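Plush food is sold by the piece and judged by the seam. For this feature we set soft fruit from the Woltis range on a round teal-blue plate and looked at how the shapes are made, how they sit together and what they need by way of storage.

## Shape and stitching

A stuffed form wants to become a ball. The maker resists this with quilting, which ties the outer cloth to the filling at fixed points. Diamond stitching on the yellow fruit gives it a skin you can find with a thumb. The watermelon slice has a quilted green rind, a white band and a red flesh section, and it keeps its wedge well.

Treasa Conneely, who cut patterns for Lahtinen for 12 years, puts the seam allowance at 3 mm on curved pieces. Wider than that and the cloth puckers at the turn.
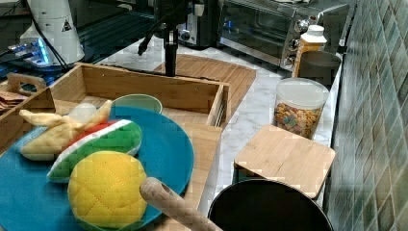
## The peeled banana

Loose flaps are the difficult part of any peeled fruit. They have to flop, yet return to something like a banana when lifted. Conneely leaves them unstuffed and faces them in the same weight of cloth as the body - a stiffer facing makes the peel stand up like a collar.

The banana is pale yellow, with its peel splayed outward and a whitish tip in the middle. At home it should be washed in a net bag, as the flaps catch on zips.

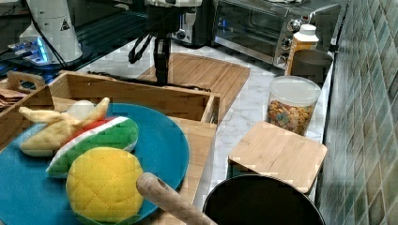
*Page last changed: October*

## Trays, boards and bowls

Bamboo is the usual partner for soft play food. It is light, and its edges can be rounded without splintering if the strips are well glued. Elisa Vitale tests trays for Ilura and loads each one to 590 g before checking the end panels, where a cut-out handle removes material.

Oil the tray lightly twice a year. Do not soak it. 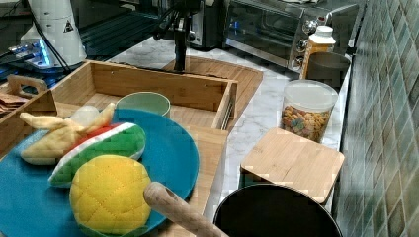
Storage should be settled before the set grows. Vitale keeps plush pieces in open trays so that air can reach the filling, and small hard parts in lidded boxes. Real food is kept apart from both. A clear jar with a white lid, like the one holding coloured cereal or snack pieces on the marble, shows its contents without being opened, and crumbs stay out of the quilting. Her own jars are the 400 ml size from Vuder.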